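Group report, second term. Written by Catrin Nicholas and Ibsa Shiferaw, with corrections from Anouk De Graaf, who read it on the bus.

# Teaching an Arm to Deal with Laundry

## 1. What we set out to do

Our project was to find out which is the better way to show a robot arm a household task: holding the arm and moving it through the motions yourself, or driving it from the other side of the room with a controller. The task had to be something any of us could do without thinking. We chose folding a T-shirt, and have since thought about very little else.

The first method we call hand guiding. You put the arm in its slack mode, take hold of it above the gripper and drag it where it should go. The second is remote control, for which we used the Sarkar handset belonging to the Rambridge lab. It has two sticks, a trigger for the fingers and a button whose purpose we never established. In both cases the Humness software records the joint positions and the view from the wrist, so that a demonstration can be replayed later or fed to the learning program.

The wrist view matters more than we had expected. When you stand next to the table you see all of the cloth. The robot sees what is in front of its own knuckles. Early on, Ibsa would confidently steer towards a fold that the wrist camera had no view of at all, and the learning program was then asked to work out why the arm had turned left.
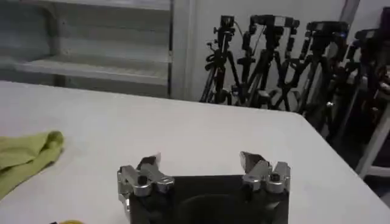
Vol. 2, p. 63

With the cloth bunched up off to the left and the fingers open over bare table, the robot's own picture gives it a lot of white surface and a very good look at the tripods. A person guiding the arm by hand glances sideways and knows where to go. We made a rule after the first week that nobody may begin a reach until the cloth can be seen on the screen as well as from the chair.

## 2. Setting up a demonstration

We wrote our method down in January, then rewrote it when Teun Van der Linden tried to follow it and ended up with the arm pointing at the ceiling. The version below is the one he managed.

Start with the gripper open and well clear of the table. Drop the shirt. Do not arrange it. We all arranged it at first, a small helpful tug at a sleeve, and the result was a set of recordings in which the shirt was always lying in a way no shirt lies. Press record, do the task, stop, and give the recording a mark of good, poor or bin. The mark goes in the Fleleo sheet straight away, before you have had time to become fond of it.

Approaching along a straight edge was the easiest thing to teach. The edge gives the person driving something to line up with, and it shows clearly against the white table. Coming in over a wrinkled part was far worse, particularly by remote control, where you get no feeling for how high the fingers are.

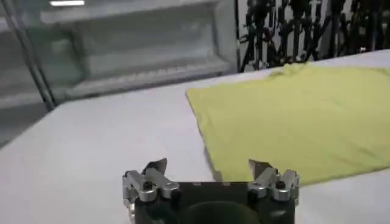 **Can you mix hand-guided and remote recordings in one training set?**

You can, provided each one is labelled with how it was made. The speeds are very different, and unlabelled recordings taught our arm to dawdle and then lunge.

## 3. What we found

Hand guiding was quicker to learn. Anouk made a usable recording on her second attempt, and Reinaldo Prado, who was only there to return a cable, made one on his first. The trouble is that people's arms get into the wrist view, and people also push harder than they realise. When replayed, the arm pressed into the table with real conviction.

Remote control was slow and made all of us bad-tempered. Catrin needed a whole afternoon before she stopped confusing forwards with down. Once past that, though, her recordings were steadier than anything we made by hand, and they contained nothing the robot could not see for itself. We gave the learning program 200 recordings in the end and let it run for 3000 rounds, which took a night and most of a morning.

The pinch is still the weak point. Closing the fingers a little short of the fabric looks nearly the same from the wrist as closing them on it, and we marked several recordings as good that were, on a second viewing, very careful grasps of air. Our advice is to watch the fingertips and the lower edge of the shirt at playback and ignore everything else.

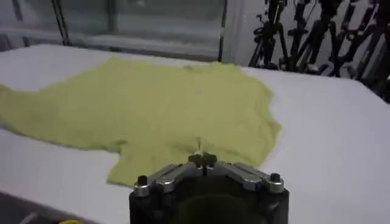 ## 4. If we did it again

We would start with remote control and put up with the sulking. We would also agree what "folded" means before recording anything. Ibsa folds in thirds, Catrin folds in half and in half again, and the learned version splits the difference in a manner that satisfies neither of them.

Handed in 02/06/2020. The shirt is Teun's and he would like it back.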